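I have been promising a post about the tube project since May, and every time I sat down to write it the numbers changed on me, so I kept putting it off. They have finally held still for long enough!

The short version, for those of you who only come here for the bread recipes: we are teaching a robot arm to handle test tubes by showing it people doing the job, and we wanted to know how much showing it needs. Our method is called Lirkero (it was the name of a boat in a book I loved as a kid, and I got to pick). The policy only sees what the wrist camera sees, plus the finger opening, and it has to work out from that where the tube is and how firmly it's being held. Clear plastic is miserable for this. Highlights slide around, and whatever is behind the tube shows right through it.

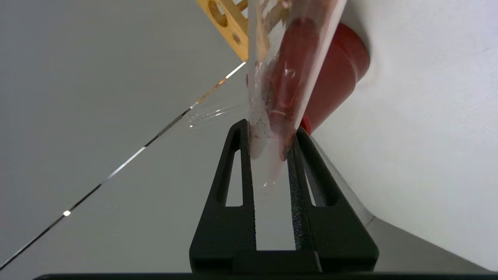 Why not just add a depth sensor?
Most depth sensors we tried read straight through clear plastic and report the table or wall behind it, so the extra channel made the policy more confident and less correct.

What we did instead was change how the demonstrations get used. We recorded 800 of them, and the usual thing would be to train on the lot. Lirkero scores every demonstration by how much the fingers correct themselves in the last bit of the approach, and it leans hard on the fussy ones -- the ones where the person nudged left, thought better of it, and came back. I used to throw those away, if you can believe it. I thought they were sloppy. Keeping just 463 of the 800, picked by that score, gave us a policy that did better than the one trained on everything.
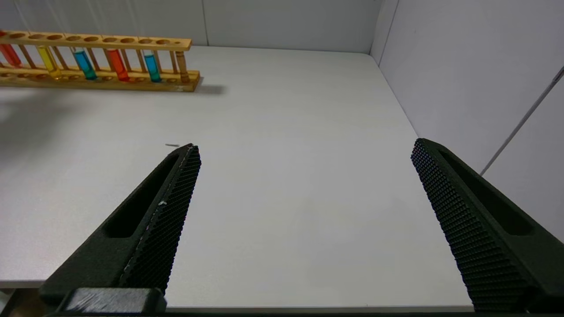

The part I'm still chewing on is color. We ran 947 trials in all, and 59 of them failed at the grasp, with far too many of those on the tubes whose contents came closest to the color of the rack. My hunch is that the policy is hunting for an edge and settling for the wrong one. I have a fix half written, involving a second look from a slightly different angle before the fingers close, and it runs painfully slowly at the moment, so I'll be at it again tomorrow with a large pot of coffee.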